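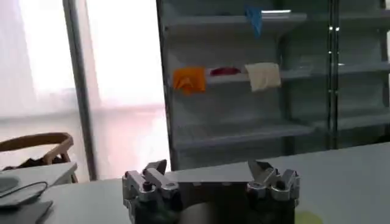

Wilma Ogilvie objected to the draft of these notes that "wrinkle" and "crease" mean the same thing and that splitting them would lose the room in the first minute. I am keeping the split, but I will state it once and then stick to it.

Why cloth wrinkles, and how we grade it
Notes for the Cuvatcombe session, 17/08/2020
Total time 35 minutes, questions included.

SLIDE 1. Terms

A crease is a fold put in on purpose and meant to stay. A wrinkle is a fold left behind by use, packing or washing. The fiber does not know the difference. In both cases it has been bent past the point where it springs back by itself, and the bent shape has been held long enough to set.

Everything that improves wrinkle recovery makes it harder to press a crease in later. Say this slowly. It comes back on slide 6.

SLIDE 2. What bends

Start with a single fiber. Fold a fabric and the outside of the bend is stretched while the inside is compressed. A thick fiber takes more strain at a given bend radius than a thin one. A yarn with high twist locks its fibers together, so they can't slide past one another to relieve the strain, and the fold goes in deeper.

Fabric structure then adds its own share. In a plain weave the yarns are held at every crossing. In a satin the floats are longer and there is more room to move. In a knit the loops deform before the fibers do, and a T-shirt jersey can be pulled out of the same handling that would leave a shirting poplin marked all over. Jersey does wrinkle, but the marks are rounder and shallower, and graders tend to score them inconsistently.

If anyone asks about linen: stiff fiber, low elastic recovery, high stiffness in the yarn. All three work against it.

SLIDE 3. Water

This slide carries most of the talk. Leave it up.

Cotton is cellulose. Neighboring chains are held together in the less ordered regions by hydrogen bonds. Water gets into those regions, takes up the bonding sites and lets the chains slip. Bend the fiber while it is damp, dry it while it is bent, and the bonds form again in the new position. The fold is now the resting shape.

Ironing uses the same mechanism in the other direction. Steam loosens the bonds, the plate holds the cloth flat, and heat drives the water out while the flat shape is held. An iron lifted too early leaves moisture behind, and the cloth goes on moving after it has been put on the hanger. Most complaints we get about poor pressing come down to drying that was stopped short.

Wool behaves along similar lines, with an extra complication. It has strong permanent cross-links in addition to the weak ones, so it recovers well when dry and hangs out nicely in a humid room. It also ages: wool left undisturbed at steady humidity becomes slowly more resistant to wrinkling, and a wash or a steaming resets it. Two pieces cut from the same bolt can test differently if one was steamed the day before.

Polyester takes up hardly any water. Its marks are set by heat. A hot wash followed by a cold rinse with the drum packed tight will put folds into polyester that no amount of hanging will remove, and the cure is a cooler rinse profile with a gradual step down.

SLIDE 4. Measuring it: recovery angle

Cut a small rectangular strip. Fold it in half under a fixed load for a fixed time. Remove the load, let one limb hang free, wait, read the angle. A strip that opens flat would read 180 degrees. A strip that stays shut reads zero.

Points to make:

Warp and weft are tested separately and the two results are often added together. Check whether a supplier is quoting one direction or the sum. The sheet from Zovolis quotes the sum in a column headed simply "angle".

Face-to-face and back-to-back folds give different readings on anything with a raised or printed surface.

Conditioning matters more than the operator does. If the strips haven't come to equilibrium with the test room, the reading describes the corridor they were carried through.

Limp fabrics twist and curl. For light jerseys the hanging limb rolls, and the angle is meaningless. Use the appearance method on the next slide.

SLIDE 5. Measuring it: appearance

Crumple the specimen in a controlled way, or wash it as the customer would. Lay it out or hang it under a low-angle light. Compare it with a set of reference surfaces and give it a grade. Several graders work without conferring, and the grades are averaged.

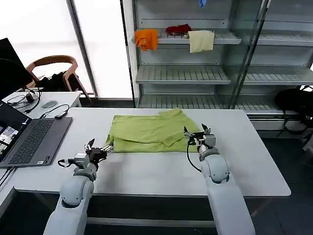
The weak step is the handling between the dryer and the light. A specimen that sits in the drum for a quarter of an hour after it stops will grade lower than its twin taken out at once. One smoothed by hand on the way grades higher. Our written method used to say "lay flat without undue tension", and Ewan Innes and Effie Swanson read that phrase in opposite ways for most of a winter. In February we replaced it with a set of steps: lift by two corners, lower onto the surface, release, no touching after release. The spread between the two of them dropped enough to see on the chart without any statistics.

Chart: 697 graded specimens, old wording on the left, new wording on the right. Point to the tails and leave the means alone. The means hardly moved.

Color is the other nuisance. Pale and bright shades hide shallow wrinkles under flat lighting, and dark shades with a slight sheen exaggerate them. Grade under the side lamp only, ceiling lights off. If the room can't be darkened, note it on the sheet and don't compare the results with anybody else's.

SLIDE 6. Finishes

Easy-care finishing on cotton works by adding cross-links between the cellulose chains. The weak bonds still break and re-form, but the added links pull the chains back. The recovery angle goes up. So does the appearance grade after washing.

Costs:

Tear strength and abrasion resistance fall. Links that stop the chains slipping also stop them sharing load. The collar edge and the cuff fold go first.

Absorbency drops a little.

Any crease not put in before curing is hard to put in afterward, and any crease cured in by mistake is there for the life of the garment. Pass around the Costello trouser leg with the double front crease. Ask for it back.

A softener in the same bath recovers part of the tear strength by letting yarns slide. The amount is a compromise with seam slippage, and the compromise has to be worked out again for each construction. The Sonier trial is a fair example: same recipe, two weaves, one of them perfectly sound and the other opening at the side seam under a modest pull.

SLIDE 7. What to do without a finish

Load size. Tumbling only works if the cloth falls. A full drum turns as one lump and every fold in it is held in place while it dries.

Spin speed. High speed saves drying energy and presses damp folds against the drum wall. For shirting, drop the final spin one step and accept the longer dry.

Removal. Take the load out slightly damp and hang it, or take it out fully dry and warm and lay it flat straight away. The bad case is fully dry and left to cool in a heap.

Folding and storage. Roll or fold over a soft edge. Stack height matters for the bottom item only, so put the heavy knits there.

Transport. A sealed bag traps the moisture the garment went in with. Cool to room conditions before bagging.

SLIDE 8. Open points

Annag Imrie has asked whether the appearance grades could be taken from a side-lit photograph by counting shadow edges. On plain wovens the ranking agrees with the graders fairly well. On anything with a pattern it counts the pattern. Seams and hems also come through as wrinkles unless they are masked out by hand, and the masking takes longer than grading does.

Wouter Dierckx wants a single figure that combines recovery angle and appearance. I don't support it. The angle is taken on a clean strip with one fold, and the grade is taken on a whole piece with many. A fabric can do well on one and badly on the other, and the buyer needs to see which.

Wool aging needs a rule in the method. Current proposal: steam every wool specimen, then hold it at test conditions for a fixed time before folding. The length of that hold is still being argued over. If someone in the room has data on it, get a name and address before the break.

Spare slides, only if asked: viscose wet strength; elastane blends and why the recovery figure flatters them; the old method text with the deleted sentence.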